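How do I keep basil alive indoors?
Estela Gaete
Mine goes black at the tips after 10 days. Supermarket pot, east window, watered daily.

Henryk Mazurek
Too much water.

Salim Mosoti
Oh, you can save it! Those pots have far too many seedlings crammed in -- split the clump into 3 and give each its own pot. I did this in April and we're still eating pesto!! Water only when the top feels dry.

Orsolya Katona
Seconding the split! Basil loves warmth, so keep it off a cold sill and pinch the tops every week. I'd raise the pots a bit too -- a small white stand like the one with the red bowl on it would do nicely, and you could drop your pinched leaves straight in the bowl.

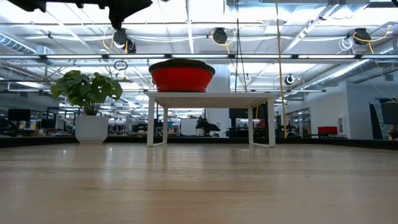
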